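Let the Robot Club Do the Dishes

Opinion

Every February the parents of Berkillow students receive a newsletter explaining that robotics prepares young people for the future. There is usually a paragraph about leadership. I have advised the robotics club for long enough to have written several of those paragraphs myself, and I would like to withdraw most of them.

My complaint is with the competitions. For years we went to the Otico Cup, where teams drive small wheeled machines around a painted floor and shove foam blocks into a goal while a fog machine runs. The kids had a good time. They also learned that a robot is a thing that works for two and a half minutes, on a floor whose every inch was published in a rule book the previous fall, with music playing. One year our entry cost $3000 before anybody had bought a sandwich. We placed 23rd and came home with lanyards.

So last year I asked the club what they'd want a robot to do if there were no trophy in it. Shamim Mengal, then a sophomore and already tired of me, said "dishes." Everybody laughed, and then they spent the rest of the meeting arguing over how you'd pick up a plate.

That is the whole project. An arm, a rack, a plate. The plate goes into the rack or comes out of it. My mother did this every night of her life while listening to the radio, and it has now eaten two semesters of the best math students in the building.

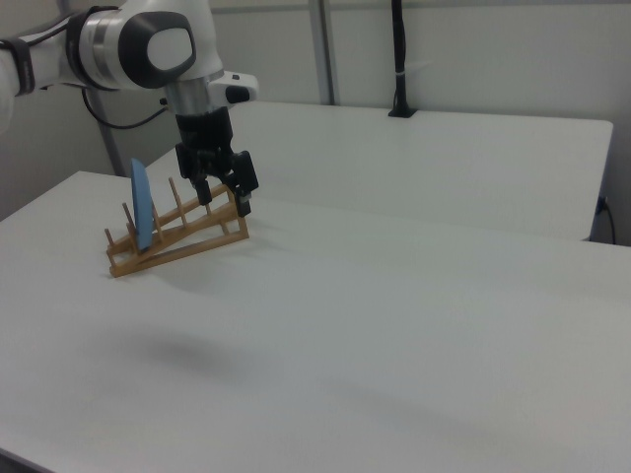
A plate, if you've never had to explain one to a machine, is a terrible object. It's round, it's slick, and it's thin in the one direction you'd like it to be thick. Milan Vanhove wrote a program that got hold of one nicely as long as the rack stayed exactly where he'd left it. Then somebody leaned on the table. Milan gave a short speech about respect for the workspace, and after that he went off and rewrote the program so it could cope with people who lean on tables, who make up most of the population. I can't think of anything at the Cup that would have taught him that. At the Cup they tape the floor down.

I've heard the objections. Jasper Van Beek, who coaches at Okafor and has a van with the team name on it, tells me a dish rack won't get anyone into college. He may be right. I'd only point out that his students can recite the scoring table from memory and that two of them asked mine, in all sincerity, how many points the plate was worth.

The better objection is that it's boring to watch. It is. At open house we had one grandfather stay for the full demonstration, and I believe he was resting his knee. The arm moves about as fast as a man looking for his glasses. Nobody's aunt is going to film it. But most work is boring to watch, and a student who finds that out at sixteen has been saved some trouble. Shamim keeps a notebook of failed grasps, with the angle and her best guess at the reason. She's on attempt 99. She'd be embarrassed to know I think it's the best piece of writing anyone in the club has turned in.

The school board votes on activity budgets next month, and the proposal in front of it would put us back in the Cup, travel included. I'm asking for $2000 and a room with a door that locks. The money would go to spare parts and replacement plates, mostly plates. If the board needs a trophy for the case by the front office, I have a few old ones at home, and I doubt anyone reads the dates.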